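Chore readiness inspection - hand-held gripper, wiping and tidying
Site: Ponham workshop, upstairs
Date: December 6, 2021
Inspector: Karine Ouellet
Sheet 4, chores at table height
Marks: P pass, F fail, Q query. Comments are open to anyone with a log-in, which I regret a little more each time.

SECTION A - BEFORE ANYBODY TOUCHES THE TRIGGER

A1. Fingers face each other and open without catching. P
A2. Screws in finger tops checked with the proper driver. P
Comment: the proper driver was found in the kettle drawer. Please stop putting it there.
A3. Pivot bushings free of grit. P
A4. Pads free of damage that would mark a plate. Q
Comment: light scuffs. I would let it handle my plates. I would not let it handle my mother's.
A5. Work surface clear under the fingers. P
A6. Operator has read the sheet. Q
Comment: operator says yes in the voice people use for terms and conditions.

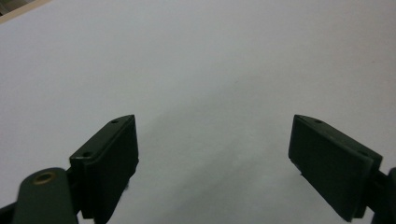
Kumaresan Rodrigues: I'd fail A5 on principle. A clear surface is the one condition you will never meet in a house. Mine was last clear in March, when we moved in. If the machine can only start from nothing, then I have already done the chore and it is welcome to the credit.

Reply from KO: noted, and A5 stays P. The sheet asks whether it is safe to start, and a bare surface is safe. Whether it is any use is Section C.

SECTION B - SAFETY OF THE PERSON NEARBY

B1. Closing force low enough for a knuckle. P
Comment: tested on my own knuckle, as the budget allows. Unpleasant, no mark.
B2. No pinch point at the linkage during normal grip. F
Comment: there is a gap behind each finger that would take a cuff or a curious child. Needs a guard before this goes near a kitchen. Raised on the last sheet too, where it got a tick and a smiley face.
B3. Long hair, lanyards and tea towels kept back. P
B4. Stop button within reach of someone who is not the operator. P
B5. Stop button known to be the stop button. F
Comment: two of us thought it was the light.

SECTION C - CAN IT DO THE JOB

The recordings made by hand go to the Raju arm, which then tries the same chore by itself. Scores below are for the arm. The pass mark is the one agreed with Amley, and I did not pick it.

C1. Pick up a folded cloth from the table. P
Comment: 54 tries, 33 good. The pass mark is half. I have had toasters with better figures, but also worse.
C2. Wipe a table and leave no stripe. F
Comment: leaves a stripe. Always the same stripe, to be fair to it.
C3. Put a mug down without a bang. P
C4. Tell a pale plate from a pale table. F
Comment: it closes on air with great confidence. White on white is hard for it, and shadows make it worse - it went for its own shadow more than once. A coloured plate passes.
C5. Know when it has finished. F
Comment: kept wiping for 112 seconds after the last crumb had gone. My grandmother did the same, but she was making a point.
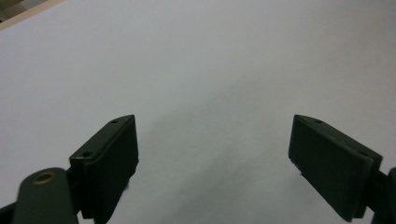

According to Bindu Achari, C5 is the only line on the sheet that matters, and the rest could go on the back of an envelope. Any fool can be taught to wipe, she wrote in the margin of the printed copy. Knowing that the table is done and the hob isn't is what you would pay for, and at Skiltville they gave up trying to score it and just asked people whether the room felt better afterwards.

I have left C5 as F. I have also added a line C6, "Room feels better", and marked it Q, because it felt the same to me but I had been in it all day.

SECTION D - PUTTING AWAY

D1. Gripper wiped down with a dry cloth. P
Comment: by a person.
D2. Cloth hung up. F
Comment: also by a person, in theory.
D3. Recordings copied and labelled before the card goes back. P
D4. Faults entered in the book. P

ACTION BEFORE NEXT SHEET

Guard for the linkage, both sides (B2). Harish Shetty has the drawing.
Red paint for the stop button (B5).
Plates in at least one colour other than white (C4). The charity shop will do.
A new wording for A6 that cannot be answered with "yeah".

OVERALL: safe to carry on with a person holding it, once B2 is fixed. Not ready to be left alone with a table. I put the same question to the sheet every time, whether I could go home and let it get on with things, and so far the answer is that I would come back to a very clean patch and a stripe.

Signed: K. Ouellet
Second signature: V. Zakharchenko, subject to seeing the guard fitted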